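Milamholm Shared Kitchen: Progress Report to the Kallbridge Fund
Spring period, through the end of May

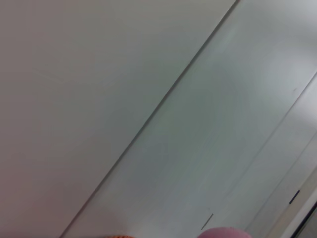
Two of the pale panels and the seam between them, May.

Dear Uliana,

Thank you for your patience with us, and for the kind note you sent along with the second payment. We read it out loud at the Thursday supper and it went over very well! I promised you a proper account of where the money has gone and how the surfaces are coming along, so I'll start with those and get to the rest of the room afterward.

You may remember from the application that the old surfaces at Milamholm had become a real trial to clean. There were places where you could scrub for ten minutes and still not be sure you had got anywhere. The new panels are smooth and plain, and we chose pale ones on purpose, so that a spill shows up and gets wiped away before it has a chance to settle in. Harasym, the firm that did the fitting, finished the long side first and then came back for the short side two weeks later than planned. They were very decent about the delay and did not charge us for the second trip.

One thing I should mention, as you'll see it for yourself when you visit. The panels are not all the same shade. One is a warm gray-white and the one next to it is cooler, with a faint greenish tint. We had ordered from Jistier in two lots to stay inside the budget, and the second lot came out a little different from the first. We talked it over and decided to keep them. Sending them back would have cost us another month without a working kitchen, and most of our cooks say they stopped noticing after a day or two. (My sister-in-law noticed at once, but she paints houses.)

The seams are what I have been fussing over the most. The line between the two shades is long and straight, and it is the darker and plainer of the two you can make out in the picture. There is a tiny dark dot along it, and I have asked Harasym to tell us whether it is a speck of dirt or a pinhole that wants filling. The other seam is softer and lighter, and I have no worries about it at all. The cooler panel also has some cloudy streaks on it, which could be wiping marks or just the light on the finish, and there is a faint grayish scuff as well. I have put the scuff on the list for their next visit, although I suspect we will have to live with it.

On the money side, the grant for this part of the work was $3,648, and we have $600 of it left. I would like to hold on to that until the seams have been looked at. If nothing more is needed there, we would ask your permission to put it toward a second drying rack and better hooks by the door, where the aprons currently end up in a heap.

The kitchen itself has been busier than we expected for a reopening. We have 34 households signed up to use it now, and over the spring we ran 3 open cooking evenings. The dumpling one went on far too long and everyone seemed to enjoy it anyway. Cleaning up at the end of the night is a good deal quicker than it used to be, and I can say that with some feeling, having done most of the cleaning up myself over the winter.

Still to come before the summer break: the visit from Harasym, a written cleaning sheet for new cooks (no scouring pads, mild soap, dry cloth to finish), and the shelf labels, which I had hoped to have ready by now and don't. I will write again once the seams have been checked, and I'll send the invoices along with that letter so you have them all in one place.

Please do come by if you are anywhere near us. There is nearly always soup on a Thursday, and we would love to feed you.

With warm thanks from all of us,

Yaryna Horobets
Kitchen coordinator, Milamholm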